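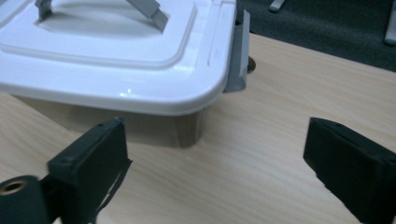 *White plastic box with a lid, gray handle and latch clip.*

## Keeping plastic storage boxes fresh

I keep flour, dry beans and winter socks in plastic boxes, each in its own box of course. After some years I learned that a box with a lid needs a little care, the same as a pot or a knife. These are my habits. My neighbor Ilir Živković does some of them differently, and his boxes are also fine.

**Washing.** Use warm water, a soft sponge and one small spoon of dish soap. Please do not use the green rough side of the sponge, it leaves fine scratches and the dirt likes to stay there. For the corner under the rim I take an old toothbrush. Handles and clips collect dust where they turn, so open them fully before you brush.

**Smell.** If the box smells of onion or of old plastic, put in 16 grams of baking soda with a little water, spread this paste on the inside and leave it until the morning. Then rinse twice. Crumpled newspaper also helps, but it takes several days and for food boxes I don't like the ink.
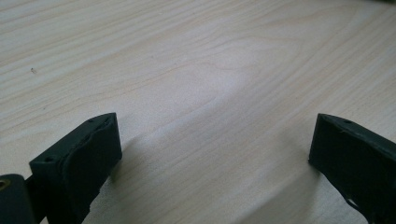
**Drying.** Leave the lid off for one whole night. Many people close the box when it only looks dry, and in December, when my kitchen in Cotthorpe is cold, this is enough to make mold. I stand the lid on its side against the wall with a towel under it.

**Stiff clips.** Do not pull hard. Hold the clip in warm water for 180 seconds, dry it, and move it slowly a few times. One drop of food-safe mineral oil on the hinge is plenty. Cooking oil becomes sticky after some weeks.

**Labels.** Paper tape comes off easily if you change it every season. When old glue remains, rub it with a bit of vegetable oil, wait ten minutes, then wash with soap. 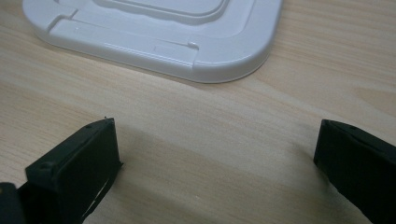
**Stacking.** Heavy boxes go on the bottom, and I never put more than three in one pile. A bag of 400 grams of rice can lie on top of a lid without harm, but a full toolbox will bend it with time, and a bent lid does not close well again.

Next I will write about glass jars and their rubber rings.

Ognjen Janevski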